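About Sunach

Sunach runs abuse-desk and notice-handling systems for hosting companies and small Internet providers. When a complaint comes in about copied files, spam or a fake login page, our software logs it, matches it to an account and tracks the reply deadline.

The company was started by Jabari Masanja as a two-person service for one client, Solell. We now process notices for 216 providers and employ 13 people.
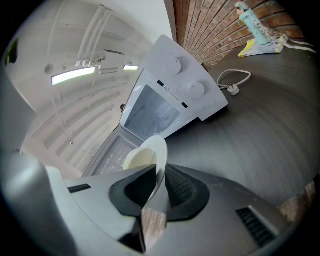 White appliance with the lid open

What we do

Our main product, Ridon, reads incoming notices by e-mail or web form and sorts them by type. Incomplete notices go back to the sender with a list of the missing fields. Complete ones are passed to the provider's staff – Ridon does not suspend accounts on its own. Each step is stored with a time stamp and can be exported for legal review.
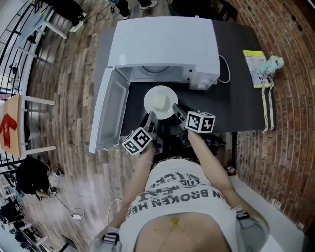

By Jabari Masanja, November 2013

Version 2 of Ridon was released in June. It added support for shared IP addresses and a separate queue for counter-notices. The rule set now holds 383 sorting rules, all of which can be edited by the client.

Sekiguchi, our hosting partner, keeps the notice records on servers separate from our office network. Subscriber names are held by the provider and are not sent to us.

Support is open on weekdays. New clients should have a sample of past notices ready before setup – plain text is fine.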